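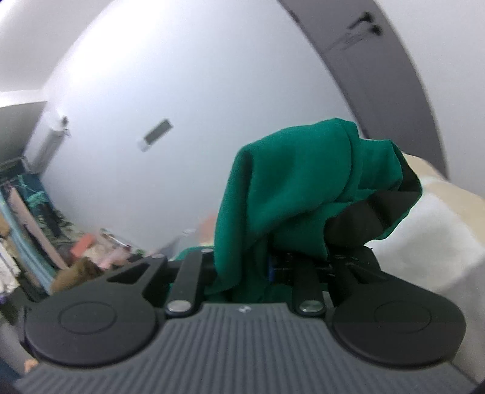

Progress report to the Tullitz Fund: household textile collection in Virholm and Urnum
25/01/2025
Prepared by Kaisu Sjöberg, project lead

Where the project stands

The collection of used household textiles is running in both towns. Virholm opened first and has kept its planned hours from the start. Urnum opened late after a delay with the lease and is now on the same schedule. We expect to finish the work set out in the grant agreement by the end of April, apart from the school sessions in Urnum, which are covered further down.

We have accepted 708 bags of material to date. Of these, 570 have been sorted. The rest are in dry storage at the Virholm site and will be worked through before we take in the spring collections.

Collection

Residents bring sheets, towels, curtains, tablecloths and clothing to the counter. We stopped accepting pillows and quilts in the autumn. They took up too much shelf space and the filling could not be passed on to anyone. The printed leaflet still listed them, so people kept arriving with them for several weeks. A corrected leaflet is out now and the old ones have been recycled.

Damp material was the main problem early on. One wet bag can spoil the ones stacked next to it. Staff now open every bag at the counter and hand back anything damp with a note on how to dry it and bring it in again. Most people have taken this well.

Sorting

Vilho Laitinen runs the sorting room. Items go into one of four streams: resale, repair, cutting for cleaning cloths, and fiber recycling. The resale stream is smaller than we put in the application. Good cotton sheets sell quickly, but printed curtains sit for a long time, and we have lowered their price twice.

Labels are often missing, which slows the work. When Vilho can't tell cotton from a cotton and polyester mix by touch he puts the piece in with the mixed fibers. This loses us a little income — the recycler pays less for mixed loads — but a rejected load costs more than we gain by guessing.

The cleaning cloths have done better than planned. Mäkelä, the print shop in Virholm, takes a regular order, and Eero Mäkelä has asked whether we can supply lint-free cotton only. We can do this from the sheets that are too worn to sell.

Repair evenings

The repair evenings in Virholm are full. Benjamín Arancibia teaches hand mending, patching and simple machine hems. He has changed the order of the course so that people start with a towel hem and move on to clothing afterward. The beginners found knits hard to handle in the first round, and several did not come back.

Two of the sewing machines needed new belts and one is still out of use. We have asked for a repair quote and will pay for it from the equipment line if it comes in under the cost of a used replacement.

In Urnum there is interest but no teacher. Benjamín can cover a short course in April if his travel is paid.

School sessions

The sessions in Virholm were held as agreed. In Urnum the school moved its project period, and our dates no longer fit. Alcides Mosquera has been in touch with the school and has been offered dates in the next school year. That falls outside the grant period. We would like to discuss whether the fund can carry this part over or would prefer that we return the amount.

Spending

We have spent 80 percent of the grant. Rent and wages are on budget. Transport is over, mainly from extra trips between the two sites before Urnum had its own shelving. Printing is over by the cost of the second leaflet. Both are covered by the money saved on rent while the Urnum lease was delayed. The full ledger is attached.

Decisions we need from the fund

Approval to move unspent Urnum rent into transport and printing.
Approval of travel costs for the April repair course in Urnum.
A decision on the Urnum school sessions.

Next period

Clear the stored bags. Agree on terms with Mäkelä for the cotton cloths. Find a second buyer for mixed fibers, as the present one closes for part of the summer. Alcides will send the attendance sheets for the repair evenings separately once the current course has ended.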